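Who Checks the Hand-Taught Robot?
The rulebook for collecting training data is thick. Following it is another matter.
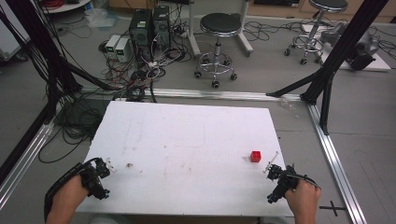

Vol. 4, November issue | p. 175

A red cube, a scuffed white board, two grippers held by hand. Work like this is supposed to be covered by the Piltholm guidelines, which labs have been signing up to with some enthusiasm. I have read all the clauses on floor cables and I'd like to know who enforces them.

Elibariki Laizer, who helped draft the section on workspaces, says the answer is the labs themselves. "We ask for a clear floor and a marked standing spot," he told me. "We can't be in every room."

A taped cross is easy. Cable runs are harder, and the guidelines give them one paragraph. Cleaning the work surface gets a footnote. Distham, which sells audits at $900 a visit, checks both from a form the lab fills in before the auditor arrives.

Mutiso went further and asked its members to log 2000 sessions, with every strap and cable fault written down. The log has yet to be published. Laizer thinks it will be. I asked him for a date and he said he would get back to me.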